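Nirkance Desk Swap: Your Questions

Updated 2023-08-30

What is the Desk Swap?
A big, cheerful table of small stuff! People bring the desk and drawer things they no longer reach for and go home with things they will. Pens, markers, little tubs, stickers, sharpeners, tiny bottles with silly labels. We love all of it.

How many things can I bring?
Up to 6 per person. If you have a whole shoebox at home, pick your favorite six and save the others for the December swap, which is always the bigger one (last time there were 400 items on the tables and it was glorious).

Do highlighters and markers count?
Yes, please! They go faster than anything else. Try each one on scrap paper before you pack it, and if it skips or squeaks, leave it at home. Put the cap back on with a good firm push. Any color is welcome, and yellow never lasts past the first half hour.

What about small bottles and tubs?
Very welcome, and the brighter the better. Cartoon labels, patterned lids, candy-colored caps, bring them on! Lids need to close properly. Please don't bring medicine, glue that has leaked, or anything you can't name.

Can I bring food or candy?
Only if it's sealed and in date. Opened candy goes home with you, sorry.

Do I have to swap one for one?
No. We use paper tokens, one for each thing you hand in, and you spend them however you like. Bigger sets, such as the Rullell pencil tins, cost 2 tokens.

Where do I drop things off?
At the Emine Street door of the Dixit Building, any time in the hour before we open. Tables are sorted by type, so keep your pens together in one bag and your containers in another. It saves us so much time!

What happens to leftovers?
Working pens and markers go into the school supply box. We're hoping to reach 2000 pieces this year, and we're getting close. Everything else waits in the cupboard for the next swap.

What kind of thing do you mean by "small stuff"?

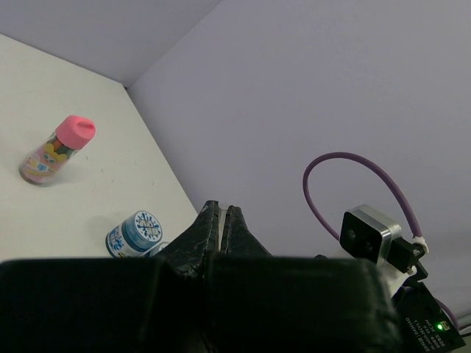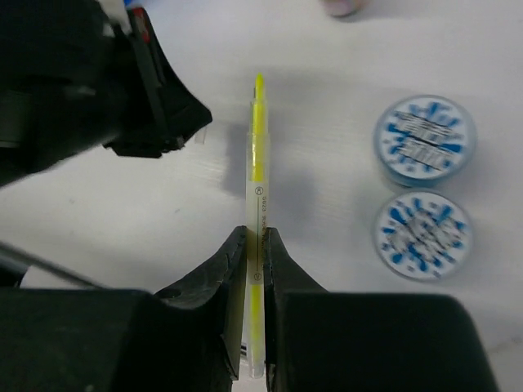 Small bottle with a pink cap and a patterned container (first photo); yellow highlighter (second photo).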